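Search this blog
Go

Two grippers, one drive cabinet, in simulation

Sun 5 November
Posted by the Peria bench notes author

The cell has two white arms on one table, a wooden board with a drive cabinet on it, and a different hand on each wrist. Left is the Orkaditz with the jointed linkage fingers. Right is the Laizer, the narrow one.

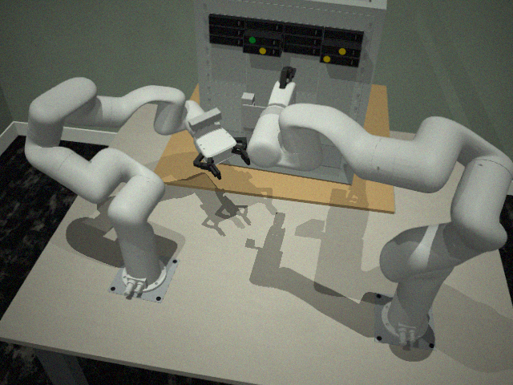

Why the drive task

The units sit in four columns, three high. The marked columns are the second and the fourth, where the lower units stick out of the face. A colored dot tells the policy which unit to act on. I kept the units close together on purpose. Clearance between neighbors is what separates these two hands.

Setup

Both arms run the same Polura controller, 1000 Hz inner loop, no force feedback yet. In April I had the gains tuned separately per arm and the numbers were useless for comparison, so now they share one file. I did lower the wrist gain once for both after the Orkaditz started ringing on contact.

Each hand got 1200 attempts from randomized start poses. The log for the Laizer is short by 9 because of a solver blowup at a bad seed. I dropped those and did not rerun them.

Results so far

The Laizer reaches a protruding unit without touching the one beside it in most attempts. When it fails, it fails in yaw: the fingers arrive slightly rotated and one of them lands on the face of the unit.

The Orkaditz tolerates more yaw error but needs room for the linkages to swing. It logged 403 contacts with a neighboring unit before closing. Pre-closing the fingers halfway during approach should cut that down. I have the change written but the collision meshes for the linkages are convex hulls, which overstates their width, and I want those fixed first.

Still open: friction on the fingertips is the same default value for both hands, and I don't trust it.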